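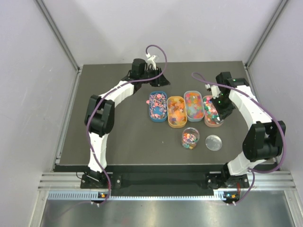 *Two arms, four tubs, one budget spreadsheet.*

**1/** It's budget season, and I've been asked to say what a second sorting cell would cost. Everyone assumes the answer is "whatever the arms cost, times two." I've been staring at the spreadsheet since breakfast and I'd like to report that the arms are the cheerful part.

**2/** For anyone new here: we run a small parts-sorting bench in Flurnasthorpe. Little colorful bits, tubs, a jar. Customers send us mixed lots and want them back less mixed. We have one cell. We'd like two. The building has opinions about its electrical panel.

**3/** Lesson from last time, when I was young and put "robot arms" on a single line. That line came out fine. Then came the lines I hadn't typed yet: frame, tabletop, power, cables, spare cables, spares for the spare cables, freight, and a thing called "miscellaneous hardware" that ate a month.

**4/** Please look at the purple cables. They loop, they drape, they go the long way around the elbow. All of that is slack, and slack is something you buy by the foot. I budgeted for straight-line distance the first time. The arm can bend. My cable order could not.

**5/** So this year there's a rule: measure along the arm with the elbow in the worst place it can go, then add some. Sándor Simon came up with it. He also came up with writing it on the whiteboard in permanent marker, so it's a very lasting rule.

**6/** Quotes so far. Vutimau wants to sell us the whole thing finished, walls and all, with a training day. Honkanen will sell us the parts and wish us luck. Kisidmont sent a very nice calendar.

**7/** The Vutimau quote is 17 pages. The price is on page 17. I respect that as a piece of theater.

**8/** The Honkanen quote is one page and leaves out the frame, the walls and the table. So, two arms on the floor, then. Cheaper, I'll grant them that.

**9/** Things I'm adding to the plan that weren't in the last one:

- tubs, more of them, with rims in different colors
- lids for the jars
- grippers, one spare per cell
- gripper fingers, a bag of them
- someone's time to swap the fingers

**10/** On tubs. I had a real argument with accounting over whether plastic tubs are "equipment" or "supplies." If they're equipment they need a tag. I don't want to tag a tub. We settled on supplies, and now they want to know why supplies went up.

**11/** Spares are where I'm spending my one bit of political capital. A cell with two arms and one working gripper is a cell with one arm, plus a very expensive coat rack. I've put $3,000 in for spares and I'm going to defend it with my body.

**12/** Somebody will ask if we could start with a single arm and add the other one later. Sure! We priced it. You still pay for the full table, the full frame and the front panel, and then you pay for a second delivery to Flurnasthorpe, where delivery drivers go to think about their choices.

**13/** Freight on the last crate was $414. It was not a big crate. I've carried that number forward and added a bit of despair.

**14/** Small stuff nearly sank us before, so this time I also counted the trial lots. You need pieces to practice on that you don't mind finding on the table next to the tub. I put in for 100 bags. Sándor thinks that's high. Sándor doesn't sweep.

**15/** Where it stands on 13 May 2024: Honkanen for the arms, our own frame, Vutimau for the training day if they'll sell it separately - they've said "possibly," in the tone of a restaurant asked to split a dessert. Decision due before September, when the money turns back into a pumpkin.

**16/** If you've bought a second cell after living with a first, tell me what line you forgot. I have room for two more rows before the spreadsheet prints on another page, and then people start reading it.

**17/** Update: first reply was "floor space." Adding a row.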